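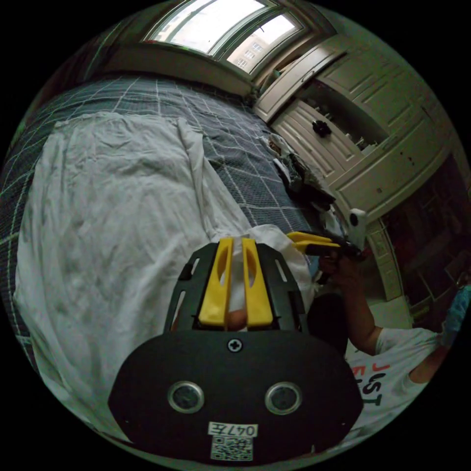
Notes from the Batano visit, April

Back on the 2 o'clock bus, typing this up before I forget it. Went over to see how Batano does its laundry folding work, because we have money to spend on equipment before the summer and no real plan for it yet. Short version: buy grippers in pairs, buy more spare fingers than you think, and don't even talk about arms this year.

Got there early. They run out of ordinary apartments, not a lab. No test bench, no staged table. Bedrooms, a wardrobe, whatever clothes are there. I had budgeted for a mock bedroom (bed, wardrobe, shelving, the lot) and that line is now gone from my sheet. Renting a furnished place by the week is cheaper and the clutter comes free.

**Hand-held grippers**

Two per operator, one each hand. You can't do a shirt with one. Obvious once you stand there, but our draft order had singles — my mistake. Each one carries its own label and QR code, and Batano logs every session against that code. Want the same. Ask Tadis if they print the labels or if we do it ourselves. 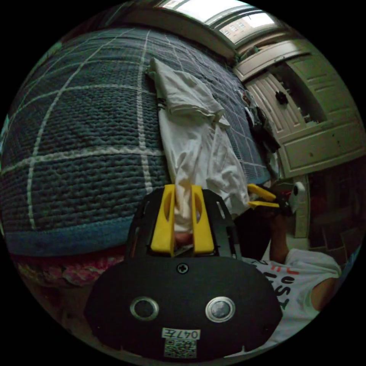
*T-shirt or similar cloth on the checked blanket, one gripper on each side of it.*

The quote from Tadis is 400 per unit, fingers included, shipping not. Workneh came in lower but wants a minimum order of 22 and we can't store or staff that many. Asked Batano which they would pick if starting over, got a shrug and "whoever answers the phone." Fair.

Things to put in the budget that were not in the budget:

- spare fingers. They go through them. Batano keeps 13 sets on the shelf and reorders when it gets low
- storage. Much bigger than I had down, the video piles up fast
- chargers, and a power strip per room
- someone to do the checking afterwards. They spend more hours reviewing than recording, which I did not beleive until I saw the schedule
- clothes?? They use what's in the house but also buy secondhand by the bag

**Time**

Cloth is slow. A good afternoon is 67 usable takes from one pair, and that's with a person who has done it for months. New people get maybe half. So our plan of one pair and one operator doesn't get us anywhere near the target by fall. Either two pairs or a longer season. I lean two pairs, and hold the second operator until we know the first is working out.

Also breaks. Arms get tired, the grippers aren't heavy but you hold them up all day. Plan for short shifts and pay for the gaps.

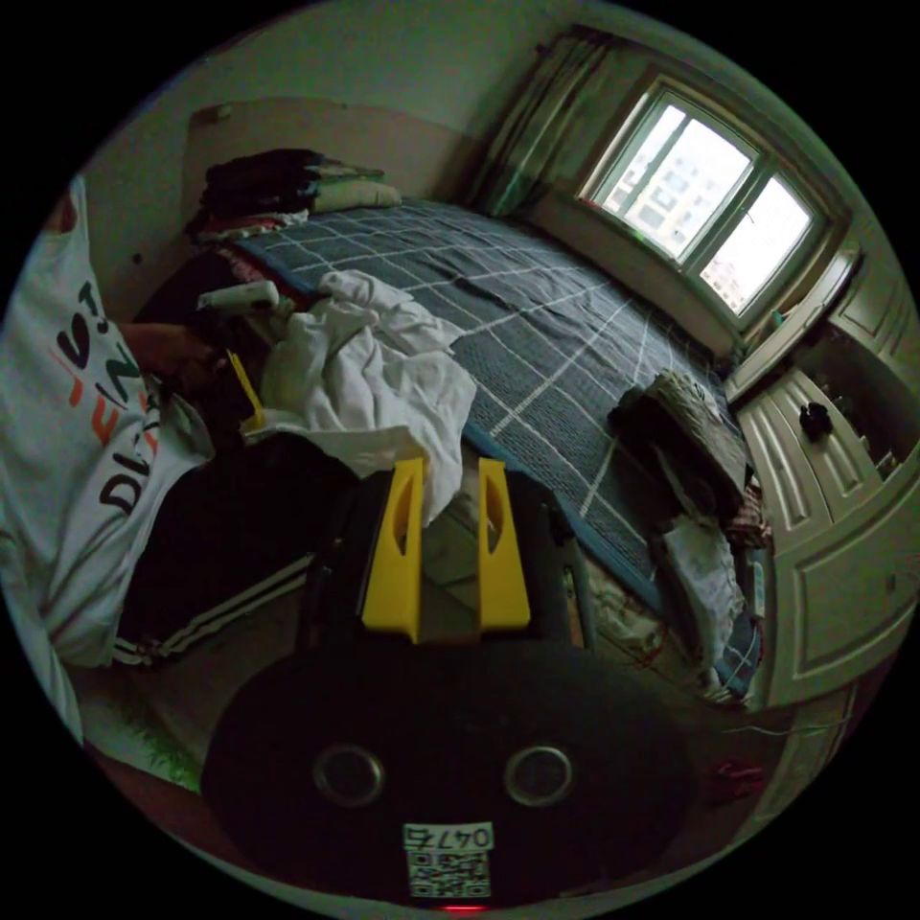 Workneh disagreed with most of this when I sent a draft over, and wrote back that two pairs is a false saving, that a third pair should sit in a box from day one becuase the first breakdown always lands in the busiest week. Might be a sales pitch. Might also be right. Putting a third pair in as optional.

**Arms**

Asked about real arms for later. Batano's advice was to wait until there is enough data to be worth running on one. Anus is the only supplier they've had a written quote from and the lead time alone pushes it into next year. Moved to next year's sheet, with a question mark.

**To do**

- revised quote from Tadis, two pairs plus one optional, shipping seperate
- price for spare fingers on their own
- weekly rental prices, two bedrooms, decent window light
- storage quote
- send Batano a thank you and the parking money I owe

Bus is at the depot, more later.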